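Workshop tips: gripping pads for a hand-held gripper

Filed under: small builds, shared bench

These notes come from the gripper build at Tikstead, the shared workshop behind the old laundry on Lindsay Road. The tool is held by hand, with two fingers that close on a trigger and a small camera looking down between them. Junaid Kiani drew the fingers, Orsolya Kelemen did the wiring, and I have spent most of April sticking pads on and peeling them off again. Most of this applies to any two-finger gripper you build at home.

Cutting the pads

Cut with a fresh blade and a steel rule, in one pass. Scissors squash the edge, and a squashed edge lifts first. Make the pad as wide as the finger face or a hair narrower. If it hangs over the side it will catch on things and roll back.

Square ends are fine. We tried rounding the tips and gave it up, as the pads picked up small things no better and took twice as long to cut.

Sticking them down

Wipe the bare plastic with rubbing alcohol and let it dry. If the face is very shiny, scuff it with fine sandpaper first, then wipe again. Double-sided tape is better than glue while you are still changing your mind. Press each pad down for 40 seconds and leave the tool alone overnight.

Do not use super glue on foam. It soaks in, goes hard, and leaves you with a stiff patch right where you wanted the give.

Screws

Tighten finger screws a little at a time, going back and forth between them. Printed plastic cracks if you lean on it. Check them after the first hour of use and again the next day — ours had backed out by a quarter turn both times. Keep the screw heads clear of the pad tape so you can swap a finger without ruining the pad.

Things to practice on

Start with something light, dry and hard to break. Sponges are too easy, and they hide a crooked finger. A bar of soap is a good second step. It has soft corners, it shows marks, and it slides if the fingers don't meet it square. Old soap from the back of the cupboard will do. Come in along the long sides and stop before you squeeze, so you can see if both pads are level.

Ishbel Forsyth likes to run 16 picks with each new pair of pads before changing anything else. I do fewer and write down less, but her notebook has settled a couple of arguments.

Cleaning up

Soap dust gets into textured pads and makes them slippery. Brush them out with a dry toothbrush, then dab with the sticky side of some masking tape. Skip the water unless you can take the pad off to dry.

Wipe the table too. Powder on the tabletop ends up on the next thing you pick.

Spare pads keep best flat in an envelope, with the backing still on. Ours are in the second drawer under the vise.
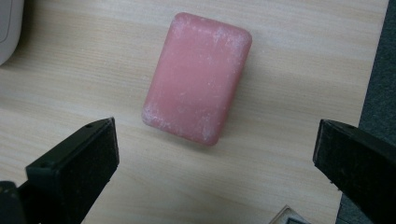

Pink soap on the bench, with the fingers still open.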